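We use cookies to remember your settings and to count visits. Accept all | Manage choices

Filed under: Teaching > Sport and Community > Handouts

Sport, Inclusion and Evidence
Handout 6: Does mixed-ability sport do what the brochure says?

Read this before the seminar. Bring the Aguiar report with you, printed or on a screen, because we will be going through its tables line by line.

1. The claim

Mixed-ability leagues put disabled and non-disabled players in the same team, in the same match, under one set of rules. The usual claim is that doing so changes attitudes: players without a disability become more accepting, players with one become more confident, and some of this spreads to people who only watch. It is a pleasant claim and I would like it to be true. Wanting it to be true is a poor reason to believe it, and a good deal of the writing in this field gets no further than that.

Separate the claim into parts before you judge it. Did attitudes change? Whose? Measured how, and by whom? Did the change last past the closing barbecue? A report that answers the first question with a smiling quotation has not answered it.

2. The Aguiar league

The Aguiar indoor league ran for one season, with games in the early evening. It signed up 96 players. Of these, 36 filled in the attitude form at both the start and the end. Carolina Peixoto, who wrote the report, is open about this on page two and then seems to forget it by page nine, where "players" are said to have become more accepting.

Which players? The ones still there in May with a pen in their hand. Anyone who found the league dull, or badly run, or was never passed the ball, had every chance to be gone by then. Sixty players are missing from the second form and we know nothing of what they thought. Work out for yourselves how badly the missing sixty would need to have felt for the headline to collapse. It doesn't take much.

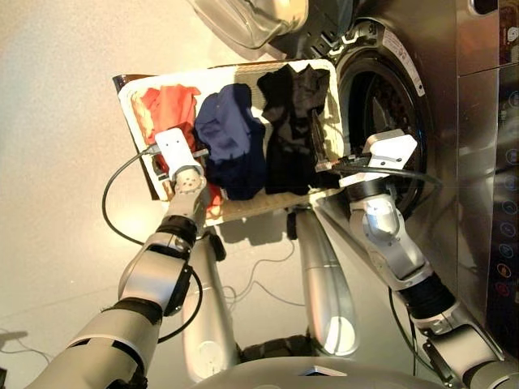
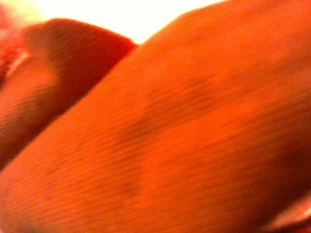
There is also the form itself. It asks players to agree or disagree with sentences such as "I enjoy playing with people of all abilities". Picture yourself in kit, with the organiser standing next to you, and ask what you would tick. Kwok-wai Su raised this in his review and suggested an anonymous form posted back afterwards. The league said returns would be too low. Perhaps so, but a low return that people answered freely may tell you more than a high one collected at the door.

3. Who gets the ball?

The more useful work, in my view, looks at play. Fernanda Torres and Custódio Neves sat through matches in the Erkirau league and logged every pass. Their question was simple: when a disabled player is free and well placed, does the ball come? They had trouble agreeing on what "well placed" meant, and say so, and I trust the study more for it.

They found that passing was fairly even when a team was comfortably ahead and became much less even in close games. Attitude forms from the same league glowed throughout. Both can be accurate records of what they measured. Only one of them tells you what it was like to be on court with the scores level.

Don't overdo this. It is one league, watched by two people who knew what they were looking for. There was no second set of observers, and a pass count can't tell you whether somebody had a good evening.

4. Money

The Dusten scheme gave each club 600 pounds towards hall hire and asked for a short report in return. Read a few of those reports and note how many mention anything going wrong. Carolina Salgado calls them "thank-you letters with a chart", a little unkind and mostly fair. A club that hopes for a second grant has no reason to write that half the team stopped coming.

None of this means the halls were badly used. A warm hall and a regular game may be worth paying for without any change in anybody's attitudes, and I do wonder why so few schemes are willing to say that plainly.

5. For the seminar

Pick one sentence from the Aguiar summary that you think goes beyond its evidence. Rewrite it so that it doesn't. Keep it to the same length.

Then read the Esska coaching guide, section 2 only, and mark each piece of advice that rests on a source you could check. Leave the rest unmarked. We will compare copies.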